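Teleoperación en simulación: la tarea del sofá entra en el conjunto de Kinerar

Desde septiembre, el grupo de manipulación de Kitach graba demostraciones por control remoto en entornos domésticos simulados. La tarea incorporada en este ciclo consiste en recolocar los cojines de un sofá con un humanoide. El operador lleva un visor y dos mandos de mano; la postura de las muñecas se transmite al modelo del robot y los dedos se cierran de forma proporcional al recorrido del gatillo.

El registro cuenta con 2197 demostraciones válidas de las 3000 previstas. Se considera válida la que termina con el cojín apoyado en el respaldo y sin penetración entre mallas superior a 2 mm. Las restantes se archivan aparte, con la causa del descarte anotada por el propio operador al cerrar la sesión.

Los objetos blandos siguen siendo la parte costosa. Un cojín decorativo ofrece pocas superficies de agarre estables: las esquinas ceden, y la presión sobre el centro desplaza la pieza antes de que los dedos lleguen a cerrarse. El procedimiento actual pide una aproximación baja, con la mano por delante del asiento, y un contacto inicial en la costura inferior. 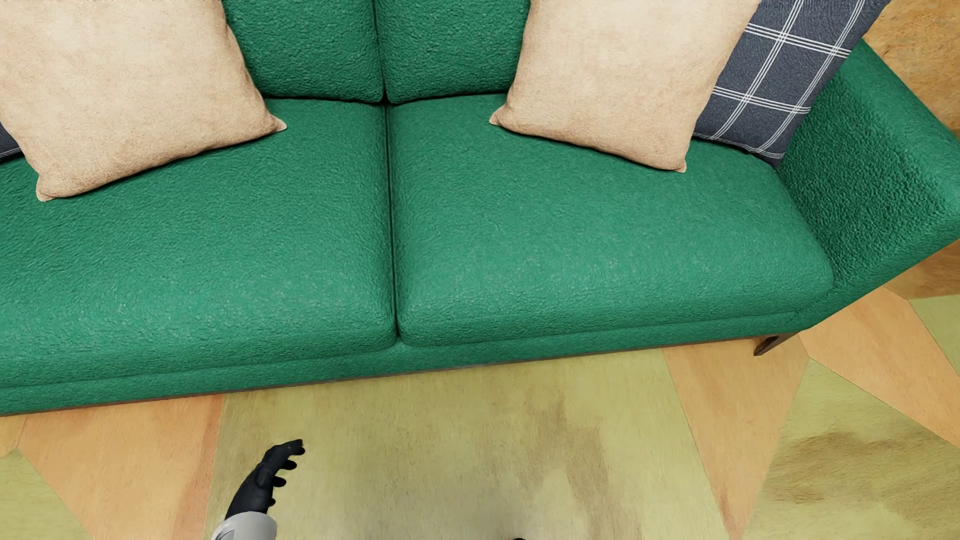 La segunda dificultad es la percepción de profundidad. Varios operadores informaron de que calculaban mal la distancia al borde delantero del asiento, sobre todo en tapizados de un solo color. Rosaire Li, responsable de las sesiones, añadió al visor una sombra de contacto bajo cada mano y redujo la ganancia de los mandos en los últimos centímetros. Con ese ajuste bajaron los choques contra el frontal, aunque las sesiones se alargaron.

Los suelos, los tejidos y la disposición de los cojines se sortean al inicio de cada episodio con la herramienta Dosel. La iluminación permanece fija en esta versión – se variará en la siguiente – para no mezclar dos fuentes de error durante el ajuste de la política.

El formato de exportación no cambia: trayectorias articulares, estado de los dedos y vídeo desde la cabeza del robot, sincronizados con un mismo reloj. Quienes usen el cargador Robichaud deben actualizar a la versión 4, que ya admite los campos de deformación. Las versiones anteriores leen los archivos, pero omiten esos campos sin emitir ningún aviso.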